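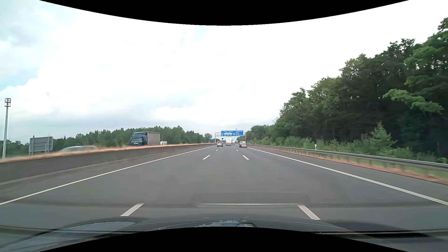
Mali Morris
自动化专业本科生,车道感知课程项目执笔人
指导教师:Cledwyn Wynne

高速公路车道线检测中两种前视摄像头与两种控制器的比较

一、项目内容

本项目要回答的问题是:在预算固定的情况下,给实验车配哪一个前视摄像头和哪一块控制器,车道线检测的结果更稳定。实验车以后要做车道保持,检测结果会直接送给转向控制,所以我们关心的除了单帧准确程度,还有延迟、延迟的波动,以及丢线之后多久能恢复。

参加比较的摄像头有两种。一种是Haltix,卷帘快门,视场较宽,动态范围较大。另一种是Patwary,全局快门,视场较窄,动态范围小一些。控制器也有两种:一块是实验室原有的旧板,下文称旧板;一块是新借到的Plemton,带图像加速单元。检测程序用同一套代码,只在图像读入和加速部分按板子改写。

项目只做感知和离线回放,控制部分用仿真模型代替。行驶过程中程序不输出任何转向指令,车辆全程由驾驶员操作。

二、检测方法

方法是比较传统的一条路线。图像先做畸变校正,再按标定结果变换成俯视图,在俯视图里提取亮度比周围高的窄条,之后用滑动窗口把窄条连成线,最后拟合二次曲线。连续线和虚线分开处理:连续线要求窗口之间不中断,虚线允许连续空几个窗口。

开始时我们考虑过用神经网络做分割。旧板跑不动现成的网络,裁剪以后又要重新训练,两块板就很难用同一个模型比较。Wynne老师的意见是先把传统方法做完整,网络留给下一届。

俯视变换的远端取在哪里,前后改过三次。取得太远,远处的虚线在原图里只有几个像素,拉开以后是一片模糊;取得太近,弯道提前量不够。像上面这样的三车道直路,近处的白色虚线很大,再往前一段就明显变短,接近前车的位置只剩下很小的点。最后远端定在第二段虚线之后一点,再远的部分靠曲线外推,并且给外推部分单独记一个置信度。

图像下部的车头区域用固定掩膜去掉。第一版没有掩膜,直接用裁剪框,结果发动机盖上的反光经常被当成线段。反光形状不规则,有时是一条细长亮线,正好落在两条虚线之间,程序会把它当作横向标记。掩膜沿着车头轮廓画,两种摄像头的安装高度不同,各画了一份。掩膜不能解决沥青区域上叠加的风挡倒影,这个问题放在第六节讲。

三、安装与标定

摄像头装在风挡内侧,后视镜下方。支架用铝型材加打印件。打印件第一次用的材料偏软,车在阳光下停久了支架往下沉,标定好的俯仰角就不对了。换材料后每次出车前后各标定一次,比较两组结果,差别超过阈值的数据不用。

标定在Govitholm的停车场做。停车场地面有直的停车线,可以用来检查俯视图里的平行关系。步骤如下:

先在室内用棋盘格求内参和畸变系数。Haltix的视场宽,角上的畸变大,棋盘格必须放到画面四角,否则边缘的直线校正后仍然是弯的。
然后装到车上,车身对齐停车线,求俯仰、偏航和横滚。
最后把车往前开一小段再停下,用同一组参数重新生成俯视图,检查停车线是否平行。

横滚角最容易忽略。支架稍微歪一点,左右车道的宽度就不一致,车在直路中间行驶时程序会一直报告偏向一侧。我们在第一次回放时看到这个现象,以为是拟合程序的错误,查了两天代码,后来重新量支架才找到原因。

四、数据

数据在六月采集,路段是高速公路,多为阴天和多云,也有一段傍晚。采集时两种摄像头并排安装,同时记录,用控制器时钟打时间戳。并排安装造成一点横向偏移,在外参里补偿。

原始录像切成18段,从中抽取2,000帧做备选。抽帧时避开了服务区和收费站,那里的标线规则不同,程序也没有为那些地方设计。备选帧逐一检查,去掉时间戳对不上的、标定前后差别过大的,剩下1,379帧做人工标注。

标注内容是本车道左右两条线,以及能看到的相邻车道外侧线。标注规则写了一页,主要的几条抄在这里:

虚线之间的空隙要标出来,但单独给一个标签,评分时不计入像素误差。
被前车挡住的部分不标。相邻车道的车压在线上时,只标看得见的部分。
护栏、中央隔离墩和路肩边缘都不算车道线。隔离墩底部有时有一条亮边,和左侧边线平行,标注时要特别注意。
路面修补的沥青条不算,即使颜色较浅。

标注由我完成,Wynne老师抽查。抽查中不一致最多的地方是远处虚线的终点,两个人对“还看得清”的判断不同。后来规定,把原图放大到固定倍数后仍能看出左右两条边的才算。按照新规定,前面标过的远端又改了一遍。

五、评价指标

指标分四项。

第一项是横向误差,在俯视图里取近、中、远三个距离,比较拟合曲线和标注的横向差。近处误差对控制影响最大,远处误差主要影响弯道预判。
第二项是误检,程序把别的东西当成车道线的情况。
第三项是丢线后的恢复,从丢线开始到重新稳定输出的帧数。
第四项是延迟,从摄像头曝光结束到曲线参数写入共享内存。仿真控制器给感知部分留的时间上限是37毫秒,超过上限的帧按丢帧处理。

延迟要分开测。最初我们只在程序前后各取一次时间,旧板的数字看起来很好。加上图像传输和缓存之后情况变了:驱动默认保留多帧缓存,程序处理的图像已经是几帧以前的。把缓存深度改为一帧以后两块板才有可比性。测曝光时刻的办法是让摄像头拍一个由控制器点亮的发光二极管,看点亮命令和图像里出现亮点的时间差。

六、结果

(一)摄像头

近处横向误差,两种摄像头没有可以区分的差别。中距离上Patwary略好,主要体现在车辆过路面接缝时。卷帘快门在颠簸时上下各行曝光时刻不同,直线变成轻微的波浪形,拟合结果会跳一下。Patwary没有这个现象。

远距离上情况与光照有关。光照均匀时Patwary的角分辨率高,远处虚线更清楚。天空很亮时结果相反。阴天的高速公路上天空接近纯白,右侧树林又很暗,自动曝光按整个画面计算时会把路面压暗,白线和灰色沥青的对比下降。Haltix动态范围大,受影响较小。Patwary需要把测光区域限定在路面,才能恢复到可用的水平。改了测光区域以后,两者在这类路段的远处误差接近。

误检方面,视场较宽的Haltix看到的东西多,误检也多。最常见的误检来源是右侧护栏。护栏是灰色钢板,和边线方向接近,在俯视图里被拉成一条很长的亮带。加上车道宽度约束以后大部分可以排除。车在最右车道、护栏离边线又近的时候仍有残留。中央隔离墩造成的误检较少,左边线与隔离墩之间有一条深色路肩,两者在俯视图里分得开。

标志门架和蓝色指路牌对检测没有影响,它们在地平线以上,变换时已经去掉。不过车从门架下面通过时,如果有太阳,门架的影子横在路上,会把虚线切断。阴天没有这个问题,所以我们的数据对这种情况覆盖不够。

风挡倒影两种摄像头都有。倒影来自仪表台,叠在车头前面的路面上,颜色较暗,边缘有时是亮的。在风挡和支架之间加一个黑色遮光罩后,倒影变弱,但没有完全消失。遮光罩的开口对视场宽的Haltix来说要做得更大,挡光效果就差一些。

(二)控制器

Plemton的平均延迟低于旧板,两块板的平均值都在37毫秒以内。区别在于最坏情况。旧板在连续运行一段时间后会降频,降频期间超过上限的帧成串出现。成串丢帧比分散丢帧麻烦,仿真控制器在这段时间只能沿用旧的曲线参数,进弯时车身偏离中心。给旧板加风扇以后降频推迟了,在傍晚那段没有出现,在中午停车后马上出车的那段仍然出现。

Plemton没有降频,但启动慢,加速单元的第一次调用要等很久。我们在程序开始时先用一张空白图像跑几次,之后再接摄像头。另外,Plemton的加速库对图像宽度有对齐要求,Haltix的输出宽度不满足,需要补边。补边如果用零填充,右侧会出现一条很强的竖直边缘,被当作连续线。改用复制边缘像素后正常。

旧板有一个优点:接口多,改线方便,驱动资料齐全。Plemton的摄像头驱动要自己编译,第一次把Patwary接上去花了一周,中间有几天只能得到全绿的图像,问题出在像素格式写错。

(三)组合

四种组合都做了回放。Patwary加Plemton的恢复时间最短,丢帧最少。Haltix加Plemton在强天光路段更稳,不需要调测光区域。两种摄像头配旧板时,单帧结果与Plemton相同,差别全部来自丢帧和延迟波动。

大车对结果的影响比预想的大。前方本车道有厢式货车时,货车尾部平整、颜色浅,底边与路面交界处有一条横向的暗带,滑动窗口到那里应当停止。早期版本不停,会沿着车尾的竖直边缘继续往上找,曲线被拉直,远处误差变大。加了横向边缘检查之后改善明显。相邻车道有车拖着挂车时,挂车靠近边线,右侧边线被部分遮住,恢复时间在四种组合里都变长,与摄像头型号无关。

七、没有做到的部分

没有雨天和夜间数据。雨天原计划在一个星期三采集,当天支架的打印件裂了,没有出车,之后一直没有合适的天气。

对向车道的大车没有单独分析。它们隔着中央隔离墩,车轮常被挡住,对车道线没有影响,但会改变画面左侧的亮度,可能牵动自动曝光。录像里有这样的片段,标注时没有记录对向车辆,无法统计。

两种摄像头的镜头焦距不同,严格地说,比较的是“传感器加镜头”的整体。给Haltix换一支窄视场镜头再比一次更公平,镜头没有按时到货。

仿真控制器使用的车辆模型比较简单,没有轮胎侧偏的非线性。进弯偏离的结论只能说明趋势。

八、建议

下一阶段实验车先用Patwary加Plemton,测光区域限定在路面,缓存深度设为一帧。Haltix保留,作为第二路输入,在天空很亮时比较两路的远端结果。旧板可以继续用来记录数据,不参与实时计算。

支架需要重新设计,把遮光罩和摄像头座做成一体,定位用销钉,拆装后不必从头标定横滚角。图纸已经画了一版,销钉孔的位置与后视镜底座冲突,还要往下移。

标注文件、掩膜和标定参数放在实验室服务器的项目目录下,两种摄像头各一个子目录。掩膜文件与支架版本对应,换支架后旧掩膜不能再用。回放程序的启动参数写在同一目录的说明文件里,先读“像素格式”那一节。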